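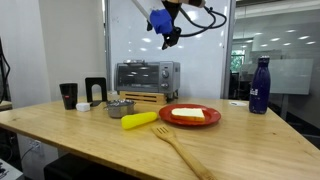
Cedarside Residents' Group
Minutes of the meeting on windows and front doors, Tuesday, 7 pm

Present: Flora Jardine (chair), Kojo Akpalu, Elsie Hoani, Muammer Uçar (minutes)
Apologies: Úna Moynihan

1. Minutes of the last meeting
Accepted with one correction. The draughty landing window is in Galcombe block and not in Dorkent block.

2. Quotations for the stairwell windows
Kojo has received two quotations for Dorkent block. The first is £906 for each window and the second, from Quinlan, is £582 for each window. Elsie asked if the two prices are for the same work. Kojo has read both letters again and the lower price does not include the removal of the old frames or the repair of the plaster. He will ask Quinlan for a new price with everything inside it.

Flora would like the handles to have locks on the ground floor. All agreed.

3. Front doors in Galcombe block
Three doors do not close well in damp weather. Elsie has tried to adjust the hinges of one of them and it is better, but the bottom still touches the step. It was discussed whether to repair or to replace. Muammer prefers repair for this year, Flora prefers new doors in the same dark green. No decision was taken. Úna should be heard first, as she lives behind one of these doors.

4. Letter boxes
Elsie reported that the new brush strips are noisy but they stop the wind. Two residents have complained that large envelopes are bent by the postman. It was agreed to leave the strips until spring.

5. Money
The repair fund can give £1,000 before June. Anything above this must go to the general meeting — Kojo will prepare a short paper for it when he has the new price.

6. Other matters
The ladder was returned to the bin store. The key for the roof hatch is still missing. Please look at home.

Actions
Kojo: new price from Quinlan
Elsie: hinges on the other two doors
Flora: speak with Úna about item 3
Muammer: send these minutes

The meeting closed at 8.20 pm.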